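Heller Zirnon 60 Tabletop Planetarium Projector

Item 1043
In stock at the Comuson warehouse

The Zirnon 60 puts a star field on the ceiling of a bedroom, classroom or small hall. It sits on any flat surface, plugs into a wall outlet and needs no computer. Two slide discs come in the box: one with the northern sky, one with the southern. Both have a plain side and a side with constellation lines.

Focus is set by turning the collar on the lens. Start with the room fully dark and give your eyes a few minutes before you adjust it. Ceilings that are white and flat work best. Textured ceilings will show the brighter stars but lose many of the faint ones.

The motor turns the disc slowly from east to west. It can be switched off if you want to hold the sky still while you point things out. A sleep timer shuts off the lamp after 60 minutes.

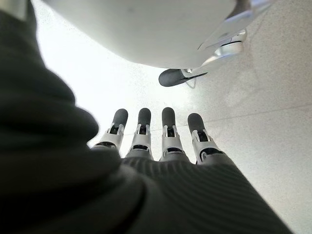

Ribbed dark gray knit, seen close up over a pale speckled floor.

Museums and schools often ask whether the Zirnon 60 can fill a dome. It can cover a small inflatable one, but the edges will be soft. For domes we suggest the Heller Athumani, item 2427, which has a wider lens and a brighter lamp. Discs made for one model do not fit the other.

Specifications
Lamp: white LED, not user replaceable
Power cord: 48 inches
Discs included: 2
Rotation: on/off switch on the base
Sleep timer: 60 minutes
Recommended age: 6 and up, with an adult for setup

Extra discs
The Moon disc and the Deep Sky disc are sold separately. A Planets disc is due in November. Handle all discs by the rim. Wipe off fingerprints with a dry lens cloth, and do not use glass cleaner, as it can lift the printed layer.

Shipping and returns
Orders ship in the original Heller carton. Unused projectors can be returned with both discs and the power cord. Opened discs can be exchanged only if they arrive scratched or misprinted.

Do not look directly into the lens while the lamp is on.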